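Brurarlow, 2nd October

Hello from all of us at Gomero! We're thrilled to say our new block building set, Dillis, goes on sale in April.
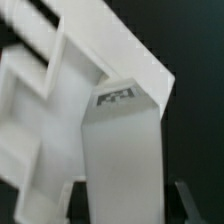
I've been itching to talk about this one. Dillis is a box of 14 chunky white pieces that stack into frames, towers and whatever else you fancy — no glue, no screws.
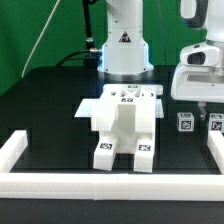
A large white assembly with wing-like plates, on a black tabletop.

We've kept everything plain white on purpose, so you can paint it or leave it be. I like mine bare (my desk is full of them).
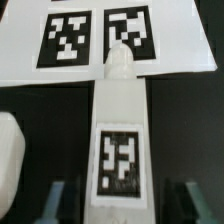
The first run is 800 boxes, and shops can order up to 11 each through our friends at Lemma. Do get in early! 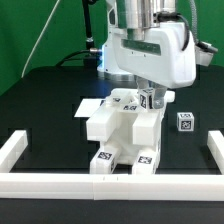 White blocks stacked into a frame, with a small marked cube held just above.

Samples are ready now — drop the Gomero press desk a line and we'll post one out.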